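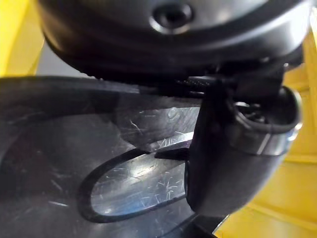

Should I tell my brother I'm not coming to Mom's 68th?

Our mother has not spoken to me in six months. My brother is hosting her birthday in Studville in June and expects me there. She has always used him to carry messages. If I say no, I get a call from him within 10 minutes. How do I tell him without a fight?

3 answers

Tell him by text, two sentences, no reasons. Once you give reasons he will take them back to her and you end up arguing with both of them.
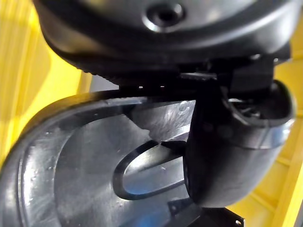 I did this with my father and the first call was the worst. After that I let it ring and answered the next day - it got easier by the third time.

just go, she's your mom

I would ask your brother what he wants from you, apart from what she wants. Mine was tired of being in the middle too. We meet halfway in Mosquera now, only the two of us, and we don't discuss her until after we eat.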